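Blinds, Before and After: The Upstairs Rooms at Solheim

Most people who hire us to sort out their windows have been living with the problem for years. They have a towel pinned over the sash, or a chair that gets moved every afternoon when the sun comes round. The Solheim job was a bigger version of the same thing — a long building full of rooms, every one of them facing the light, and a collection of window coverings that seemed to have been bought one at a time by people who never met.

We went through it floor by floor in May. The old stock was a museum of good intentions: roller shades that rolled in one direction only, café curtains in a room that has never served coffee, and a set of pleated paper things from Sturis that had been put up as a temporary measure and then given tenure. Lleucu Gronow, who runs the building, asked for white vertical slats wherever they would fit and no discussion about beige. There was a little discussion about beige.

The order came to 1,204 slats, of which 1,042 went up on the first visit. The rest arrived on a Saturday in the wrong length and went back to Gaker with a polite note. The second delivery was the right length and came with a second polite note, theirs this time.
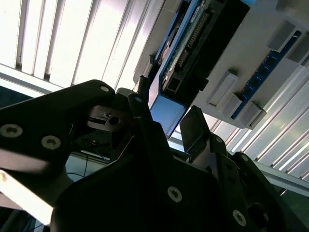

Can you wash vertical slats without taking them all down?
Fabric ones can usually be vacuumed with the soft brush while they hang, working from the top, and a damp cloth will take care of most marks on vinyl. Close them flat first, do one side, then turn them and do the other. Anything sticky at toddler height may need that one slat unhooked and laid on a table.

The quiet surprise of the job was the headrails. We had allowed 80 brackets and a bad temper for the old walls, which are plaster over something harder than plaster, and used nearly all of both. The Prular rails went up level. The windows underneath them are not level, and now that there is something straight to compare them with, everyone has noticed. We have been asked whether we could tilt the rails a little to match. We could, and we won't.

The bill for making good the plaster was 3,000, which hurt more than the blinds did. It covered the old screw holes, of which there were several generations, and one patch behind a curtain pole that had been holding itself up mostly by habit.

The corner room still has its pleated paper. Its occupant likes the color it turns at four in the afternoon, and has asked us to come back when she retires. She didn't give a month.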